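Clonus Collection Project, Group 2
Report on the infantry sword bayonets and their scabbards
Marek Kadlec and Angelica Dalisay
Jul 24, 2024

1. Scope

The Clonus collection was left to the department as a single lot. Our group was given the sword bayonets; the muskets and the cavalry pieces are covered in other reports. The lot holds 173 catalogued objects, of which 20 are bayonets with a brass hilt and a single-edged blade. The remainder of the bayonets are socket types and were left out.

The task was to measure each blade, record all stamps, and decide whether the scabbards now stored with the blades are the ones they were issued with. The old Brulla inventory cards treat every pair as original. We did not accept this without a check.

2. Method

Blade length was taken from the shoulder to the point along the back. Width was taken at the shoulder and again at the start of the false edge. The muzzle ring was measured inside, at two positions at right angles, and the mean was used. A ring that has been knocked out of round gives a poor reading in one direction only, so both values are kept in the table.

Stamps were read under low side light. Where a stamp was worn, each of us wrote down a reading before seeing the other's. Readings that did not agree are marked as doubtful.

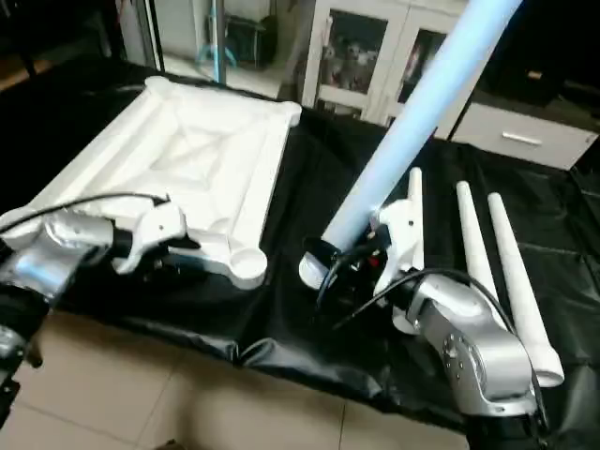
Leather and brass call for different handling, and the scabbards were kept apart from the blades for the whole of the measuring work. Old oil moves easily from a blade to dry leather and leaves a dark stain. A covering for the work surface should be smooth and non-absorbent, and glossy black plastic sheet of the sort draped over the table meets both conditions. Its one fault is the folds, which catch white highlights and can be confused with bright metal when a polished edge is viewed against them. Edge profiles were therefore drawn against matte gray card.

3. Hilts

All of the hilts are cast brass with a ribbed grip. Two castings can be told apart. The first has a flat pommel face and a narrow press stud. The second has a slightly domed pommel and a wider stud with a checkered face. The Catacutan typology places the flat pommel earlier, and our stamps agree with this in every case where a date letter could be read.

The crossguards show more variation. Several have been filed at the lower quillon, probably to clear a different scabbard mouth.
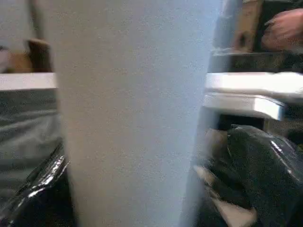

Blade taper was the most useful single measure for sorting the two patterns. It has to be taken from a clear outline, and an object very close to the lens, like the pale gray-white finger that blurs here and hides most of what lies straight ahead, gives an edge too soft to scale from. Its gentle narrowing toward the bottom can be followed by eye, but a number taken from it would mean little. All taper values in this report come from calipers. No photographs were used for measurement.

4. Scabbards

Scabbard numbers were compared with the numbers on the crossguards. Object 161 is the clearest mismatch: the blade seats fully, but the locket is stamped with a different regiment and the leather has been cut down and resewn at the throat. The Hureseck sale list describes the same piece as "complete and matching," so the exchange may be older than the sale.

Matching numbers alone do not prove an original pair. A renumbered scabbard usually shows a shallow hollow beneath the new digits, and this should be checked with a straightedge before a pair is accepted. The full table of readings is in Appendix A, with doubtful stamps in parentheses.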